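4. Primer levado con la cámara Villca

¡Llegó el momento de meter masa en la cámara! Si ya hicisteis el montaje del capítulo 3 y la prueba en vacío, tenéis todo listo para este primer levado.

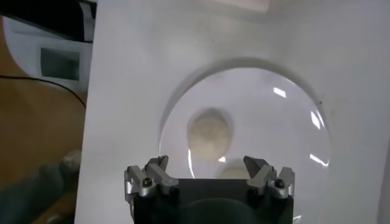

Para estrenarla recomendamos una masa sencilla, de harina de trigo, agua, sal y levadura fresca. Las masas madre responden de maravilla, pero piden tiempos largos y es mejor conocer antes el carácter de vuestra cámara (cada cocina tiene el suyo).

Antes de empezar

Colocad la cámara sobre una superficie firme, lejos del horno y de ventanas con sol directo. Llenad el depósito de agua hasta la marca inferior. Con agua muy dura, usad agua filtrada.

Pasos

1. Conectad el cable y girad el mando a la posición Levado suave.
2. Esperad a que el piloto deje de parpadear. No adelantéis este paso, una cámara fría alarga muchísimo el levado.
3. Formad los bollos y dejadlos reposar bajo un paño mientras la cámara se calienta.
4. Enharinad ligeramente la bandeja y colocad los bollos con dos dedos de separación entre ellos.
5. Cerrad la tapa hasta notar el tope y poned en marcha el temporizador.
6. Al sonar el aviso, presionad un bollo con la yema del dedo. Si la huella vuelve despacio, a hornear. Si vuelve de golpe, dadle nueve minutos más y repetid la prueba.

Nota: con harinas integrales el levado es más irregular. Ximena Ayala, que preparó las recetas del capítulo 9, añade una cucharada extra de agua a la masa y el resultado es fantástico - una miga tierna y con muchísimo aroma.

Precaución: no mováis la cámara con agua en el depósito. Desenchufadla siempre antes de vaciarla.

Precaución: no uséis estropajos ni productos abrasivos en la tapa. Un paño suave con agua templada y unas gotas de jabón es suficiente.

Si la masa no sube

Comprobad primero la fecha de la levadura. Después revisad el mando, que a veces queda entre dos posiciones. Si todo está bien y la masa sigue igual, pasad a la tabla de averías del capítulo 9.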